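Plelura linen swap moves to Nestcombe in October

Posted 2018-07-31

Hi all, quick bit of news for everybody who keeps asking me about the tablecloth swap! We finally have a room. Plelura is moving the whole thing over to the Nestcombe hall in October, and I couldn't be happier - the old place had three tables and a sink. 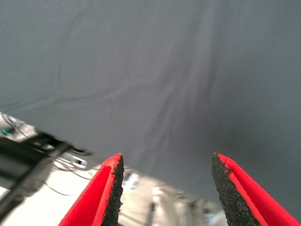 Can I bring a cloth that hasn't been ironed?

Sure, as long as it's clean. There will be ironing boards by the door and you can press it before it goes out.

Plain colors are what people want this year. I've had so many emails asking for gray that I've started a list, and Barros (the fabric store on the corner, they've been lovely) is giving us up to 78 yards of remnants for hemming practice.
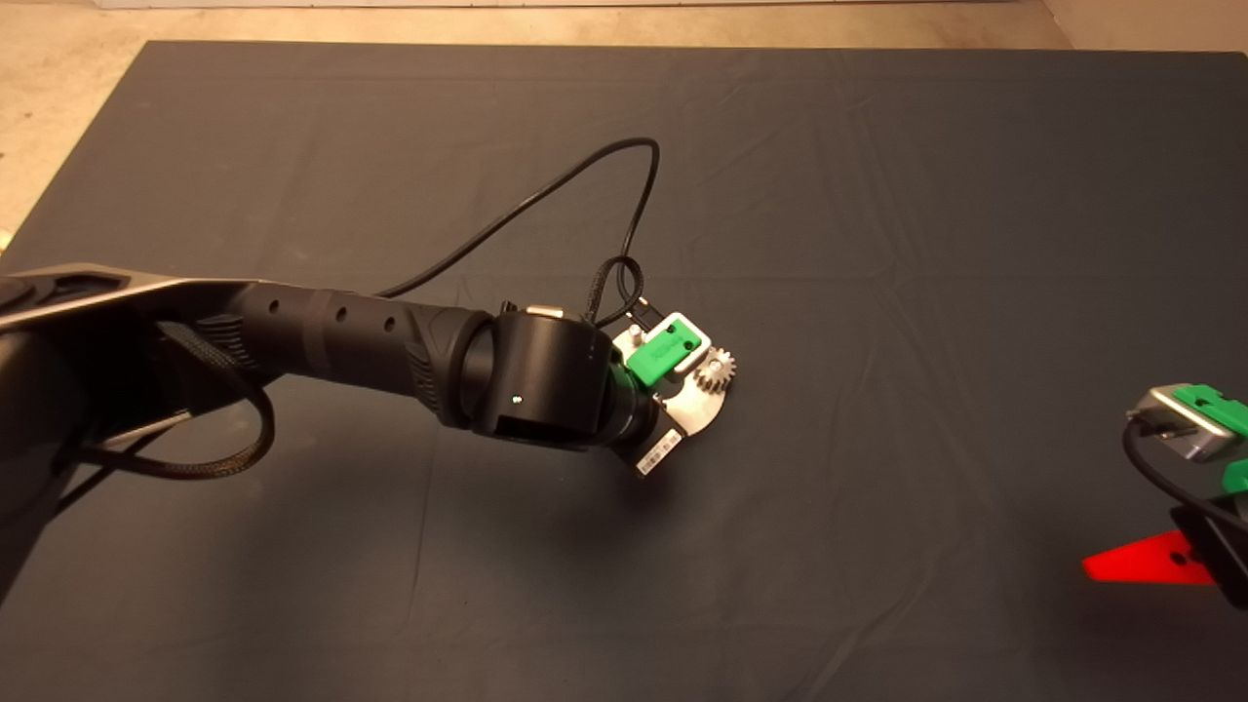
Entry is $3, same as last time, and that gets you in for the whole afternoon. I'd bring a big bag. Dark cloths are always the first to go, and I get why - that gray-black one spread over the table has a few soft creases in it and I'd still put dinner on it tonight. The patterned ones take longer to find a home, so if you love a loud floral, come late.
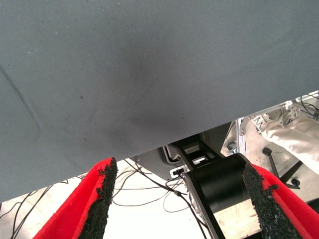
Reading time: 1 min

One more thing. Dramura is running the hemming corner again, with 20 spots, and you sign up at the desk when you get in. Please shake your cloths out before you pack them, dust shows up on plain gray like you wouldn't believe (ask me how I know). Drop-off is at the side door, and the parking lot is free all day.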